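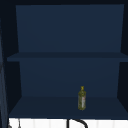 Fig. 1. Open cabinet, two compartments.

Week 6 handout: the celebrity letter to fans

Read the Skovton packet before class. It has 49 letters from actors to their fan clubs, most of them on a marriage, a military leave or a change of agency. I'd like you to doubt all of them a little.

Start with the word "heart." It turns up early, usually next to an apology for silence. Does a long gap between letters show that the writer was busy, or that the agency had nothing to sell until May? The packet can't tell us, and the textbook claim that such letters are "unmediated" rests on very little. Altton, the agency behind the largest group, let staff draft letters and had the star copy them out by hand. A handwritten page proves who held the pen. 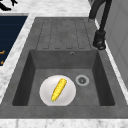

Jaiswal objects that fans know all this and don't care, that a club member who pays her dues reads the letter as a courtesy between two parties and would be puzzled to hear it called a fraud. Fair enough, but the evidence offered is one survey of 648 members, run by the clubs themselves. Roughly 80 percent said they felt "closer" to the actor afterward. Closer than what? There was no earlier measurement.

Flodine's reply, which is in the packet, makes the same mistake from the other side and treats every thank-you as marketing.

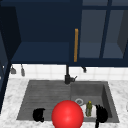
Neither of them looks at the letters that announce bad news, and those are the harder cases. Pick 2 for Thursday. Mark each sentence that only the actor could have written, and bring the marked copies with you.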